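1/ Spent all of January chasing one tracking bug in Kerex and I think I finally have it cornered. Short thread, bring coffee!

2/ The pose estimate was fine on slow moves. Then you'd swing the wrist a bit and it would slide off sideways (hello, plain white table, zero features to grab onto).

3/ I kept blaming the IMU sync. Samah looked at my plots for 10 seconds and said "your keypoints are all on the gripper." Ugh. Yep. The tool stays sharp while everything else smears, so the tracker loved it.

4/ Fix so far: mask the tool, cap it at 1000 keypoints, and trust the gyro more when the blur score jumps. Drift is way down on 3 of my worst clips. Glossy wood edges still fool it.
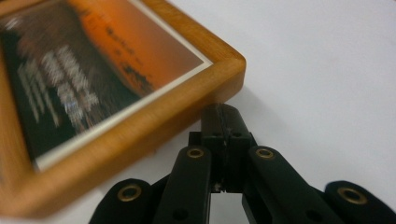 Sharp gripper, smeary picture frame, good luck reading that white lettering

Comments
Driss El Khatib: static mask or per-frame?
Gemma Pellegrini: we hit this in 2014, same fix lol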